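How I papered a box room in zigzags (and kept the lines straight)

Posted 16/12/2024

I'd wanted a chevron wall since June, when I saw one in a café in Plonham and couldn't stop staring at it. Bold zigzags look scary to hang, but if you're patient you'll be fine!

First, buy enough. A big pattern wastes a lot of paper because every drop has to match the one beside it. I spent £283 on everything, paste included, and I still ran short on the last wall. Order a spare roll from the same batch.
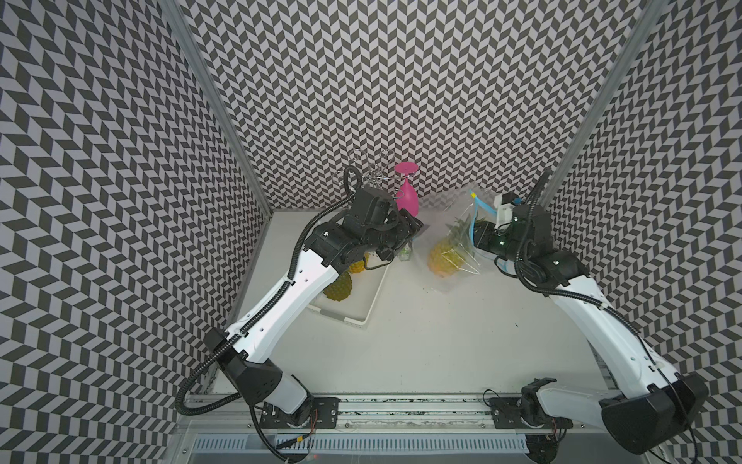
Chevrons on the back and both sides.

Next, find a true vertical. Don't trust your door frame (mine leans like mad). Hang a plumb line, pencil it in, and start your first drop there. I used Mosex paste, mixed it a bit thick and let each length soak for 9 minutes before hanging.
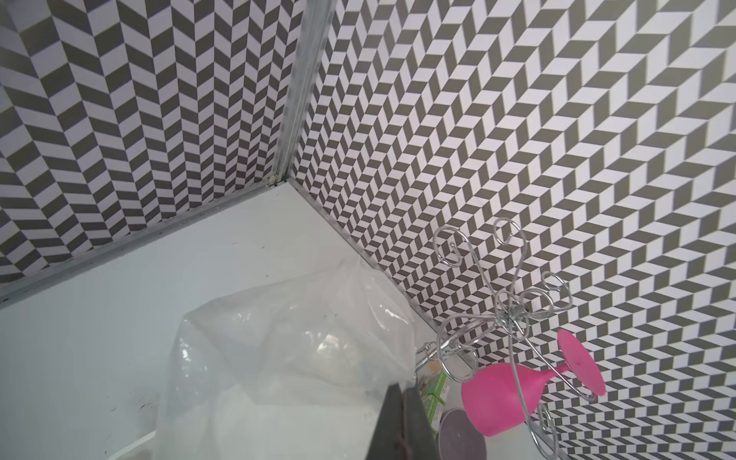
A metal strip where two patterned walls meet.

Corners are the fiddly bit. Never wrap a full width round one. Cut the drop so it turns by a finger's width, then plumb a fresh line on the new wall and overlap the next piece to match. The zigzag may slip a touch, so put that join in the darkest corner.

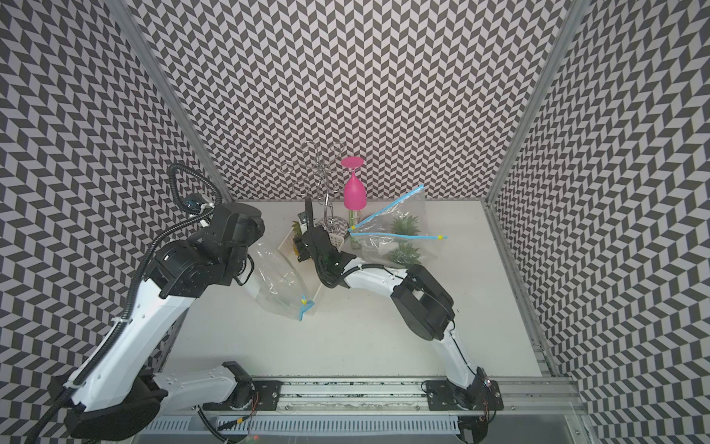 Smooth from the middle outwards with a soft brush, and wipe paste off the front straight away. Change your blade far more often than seems sensible! I got through most of a Kelmendi pack, and the only torn edges were from when I'd been stingy.

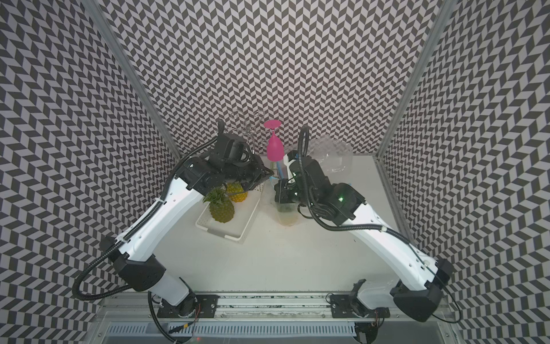 Leave the windows shut overnight so the paper dries slowly, then trim top and bottom. Any lifting seams can be stuck down with a dab of paste on an old paintbrush.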